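Tremlow Bench Pack – README

Version notes are in CHANGES.txt. The licence is in LICENCE.txt. Everything else that ought to be written down somewhere is in here, including some things the sales page leaves out.

What you get

The Bench Pack is a set of simulated pick-and-place tasks for a single arm with a two-finger gripper. It comes with 619 recorded runs, 41 household and workshop objects, and a small program for playing the runs back or making your own. It is sold by Tremlow as an add-on to the Heltbridge simulator and will not run without it. The sales page mentions this in its last paragraph. I am mentioning it in the first section, as I answer the support mail.

No real arm is needed, and nothing gets broken when a run goes badly. This is the main selling point and I have no quarrel with it.

Who it is for

People teaching a robot policy to pick things up by name, and people who want to check one they already have. It will do for coursework too, provided the students have a decent graphics card and low expectations of the installer.

It will not tell you how your real arm will behave in your real kitchen. We get asked this most weeks.

Setting up

1. Install Heltbridge first. Let it finish.
2. Unpack the Bench Pack next to it, in a folder with no spaces in its name. I know. It is on the list.
3. Run setup from that folder. It asks for your licence key, goes quiet for a while, then asks for it again. Give it the same one.
4. Run the check script. If it prints "ready", you are ready. If it prints nothing, you are also ready, but the logging is off.

The whole pack needs 20 GB of disk. The cut-down version drops the depth images and is much smaller.

What is in a run

Each run has a folder of its own, holding:

- the colour images, one set per camera
- the depth images, unless you took the small version
- joint angles and gripper opening at every step
- a one-line instruction in plain English
- a result file that says pass or fail

Of the runs, 392 are passes. The rest are fails, and we kept them on purpose. A policy that has only ever seen things go well is a poor judge of things going badly, and fails are awkward to collect once you have decided you want some. If you only want the good ones, use the filter flag.

The instructions were written by hand by several people over one wet June, and they read like it. Some say "put the drill on the chest of drawers". Some say "drill to drawers pls". We tidied the spelling and left the manners alone.

Rooms and objects

There are two sets of furniture, called Palacios and Clidton. Palacios is the easier one, with plenty of space around each object. Clidton has more clutter and narrower gaps, and is where most policies come unstuck.

The objects are a mixed bag: tools, stationery, things from the back of a cupboard. They were picked for awkward shapes and uneven weight, and no thought was given to whether they belong together. Sizes are close to life. Weights are close to life for most of them, but the shiny ones were guessed, and you should treat their numbers with suspicion.

Known faults

- Thin flat objects sometimes sink a hair into the surface they are lying on. They come back up if you pause and restart.
- The fingers can hold heavy tools by places no sane person would choose. The physics allows it. We have argued about this and the physics won.
- Drawers do not open. They look as if they should, and one customer spent over a day on it. They are solid all the way through.
- Shadows are soft in Palacios and missing altogether on older cards.
- Setting the playback speed above four makes the arm skip steps. The recorded data is fine, only the playback suffers.

Support

Write to the address on your invoice and put the run number in the subject line. "It doesn't work" is a fair summary of most software, but it is hard to search for. Replies go out in the morning, before the day has had a chance to go wrong.
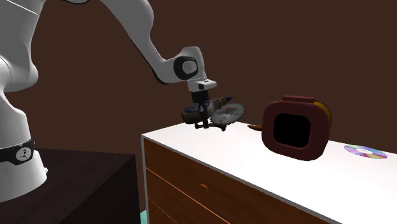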